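ハンドグリッパーのキット「Gristari」、一か月使ってみた正直な感想

3月に入ってからずっと、家でも職場でもこの話ばっかりしているので、いい加減ブログに書きます! 前にちらっと触れた、手に持って使うタイプのグリッパーのキット、Gristariのレビューです。長いです。お茶でも淹れてからどうぞ。

きっかけは、以前の勉強会で知り合ったBergþóra Mikkelsenさんからのメールでした。彼女はいまSitholmという小さな会社でキットのサポートをしていて、「貸出機が一組空いたけど、触ってみる?」と。触ります。即答です。返信まで3分もかからなかったと思う(夕飯の支度中だったのに)。

届いた箱は思ったより小さくて、左右のグリッパー、手首側に付けるマーカーキューブ、ストラップ、充電器、それに薄い説明書。説明書は英語だけなんですが、図が多いのでそこまで困りませんでした。ただ、ストラップの通し方のページだけは本当にわかりにくい! 最初は逆向きに通していて、握るたびに手の甲がちょっと痛くて、「こういうものなのかな」と二日ほど我慢していました。違いました。みなさんは8ページをよく見てください。

組み立て自体は簡単です。キューブをカチッとはめて、専用アプリのKandarとつないで、部屋の中をぐるっと一度歩くと位置合わせが終わります。アプリの画面は地味だけど動作が軽くて、私の古いノートパソコンでも引っかかりませんでした。一点だけ、初回の登録で確認メールがなかなか来なくて、迷惑メールフォルダに入っていたのには少しイラッとしましたけど(笑)。

で、Gristariでやっているのは何かというと、人間が両手にグリッパーを着けて普通の片付けや家事っぽい動作をして、その動きを記録する作業です。あとでロボットの学習に使うやつですね。うちのチームでは机の上の片付けをテーマにしていて、私はもっぱら「どう持つか」を考える係。指先が二本の平たいパッドになったつもりで物を見ると、世の中の物の見え方が変わってきます。スーパーで大根を見ても「これは横からだな」とか考えてしまう。夫には呆れられています。 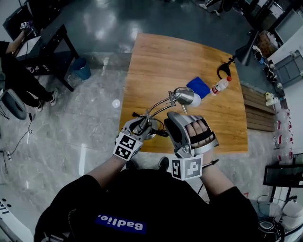 使い心地でいちばん大事なのは、やっぱり「細いものがちゃんとつかめるか」だと思うんです。箱やコップみたいにわかりやすい形なら、正直どのグリッパーでもなんとかなる。差が出るのは棒とか、曲がった金属とか、つるつるしたもの。その点、卓上ライトはすごくいい練習台で、左手のグリッパーで曲がった支柱のところを挟む持ち方を何度も試しました。シェードがドーム型で電球も先から出ているので、持つ場所をちゃんと選ばないといけないんですよね。コードも机の上に伸びているから、反対の手をどこへ持っていくかまで先に考えておく必要があるし。うちのチームでは「ライトができたら一人前」ということになっています。

指先のパッドは、私はかなり好きです。適度に柔らかくて、強く握り込まなくても支えていられる感じ。以前少しだけ使わせてもらったTsegayeのグリッパーはもっと硬めで、紙みたいな薄いものには向いていたんですが、金属の細い棒だとくるっと回ってしまうことが多かった。Gristariはそこが安心です。その代わり、薄い紙やカードはちょっと苦手かな。机にぴったり張り付いたポイントカードを拾おうとして、五分くらい格闘したあげく端まで滑らせて落としました。

布は意外と楽しいです! たたんであるものをそのまま動かすだけなら簡単なんですが、広げるとなると急に難しくなって、両手の息が合わないとぐちゃっとなる。自分の両手なのに息が合わないってどういうことって思うんですけど、着けてみると本当にそうなんです。普段どれだけ指先の感覚に頼っているか、よくわかります。コツは、先に片方をしっかり止めてからもう片方を動かすこと。同時にやろうとすると私はだいたい失敗します。

ペットボトルは横に寝かせてあるときのほうが、立っているときより面倒です。転がるので。キャップ側から行くか胴から行くかで好みが分かれて、私は断然、胴派。同僚はキャップ派で、昼休みに10分ぐらい議論しました。結論は出ていません。コメント欄でご意見ください。

さて、気になる重さの話。最初の日は「あ、軽い」と思ったんです。でも腕を前に伸ばしたまま続けていると、じわじわ来ます。肩に。翌朝の肩に! ストラップを正しく通してからはずいぶん楽になりましたが、それでも連続でやるのは私には30分が限界でした。体格のいい人ならもっといけるのかも。椅子に座って休む時間をちゃんと決めて、交代でやるのがおすすめです。うちでは台所用のタイマーを机の脇に置いて、鳴ったら途中でも必ず交代、というルールにしました。

それから、机の高さ。地味だけどすごく効きます。低いと腰に来るし、高いと肘が上がって肩に来る。私は立って作業するので、おへそより少し下くらいがちょうどよかったです。あと靴。最初の週にぺたんこの靴で立ちっぱなしをやって後悔しました。クッションのあるスニーカーにしましょう。

記録のほうは、今月の目標が2,000本で、昨日の夕方の時点で1,939本。あと少し! そのうちやり直しになったのが73本で、内訳を見てみたら69本はマーカーキューブが自分の腕や物の陰に隠れたのが原因でした。つまりほとんど姿勢の問題なんです。手首をひねって持つ癖のある人(私です)は要注意。Mikkelsenさんに相談したら、「始める前に、肘を少し外に開いて」と一言だけ返ってきて、やってみたらその日のやり直しがぐっと減りました。これ、説明書に書いておいてほしい!

不満も書いておきますね。まず充電ケーブルが短い。コンセントの近くに机がない人は延長コード必須です。次にキューブの角。尖っているというほどではないけれど、手首をくるっと返したときに、たまに机にこつんと当たります。カバーみたいなものが別売りであれば買うのになあ。それと、アプリのKandarで記録に名前を付けるとき、日本語を入れると一覧で文字が詰まって表示されます。読めなくはないけど、目がしょぼしょぼする。これは要望として送ってあって、「次の更新で見てみます」との返事でした。

サポートの対応はとても良かったです。ストラップの留め具が片方だけ緩くなったときも、写真を送ったら翌日には交換部品の発送連絡が来ました。小さい会社なので土日は返事がないんですが、それはむしろ健全でいいと思う。休んでください。

どんな人に向いているかというと、まずは小さなチームで、場所も機材もそんなに大がかりにしたくない人。机がひとつあって、周りを片付けられれば始められます。逆に、薄いものばかり扱う予定の人は、Tsegayeみたいな硬めのパッドのものも試してから決めたほうがいいかもしれません。あと、手がすごく小さい人は、内側の握りに指が届くかどうか先に確認を。私は手袋がSサイズなんですが、ぎりぎり大丈夫でした。小指はちょっと遊びます。

貸出期間はもう少し残っているので、次は洗濯ばさみに挑戦する予定です。あの小さいやつをパッドで挟んで、ちゃんと開けるのかどうか。チームの中では無理派が優勢なんですが、私はいけると思っています。うまくいってもいかなくても、また書きますね。ストラップの通し方も、質問が多ければ別の記事で詳しくまとめます。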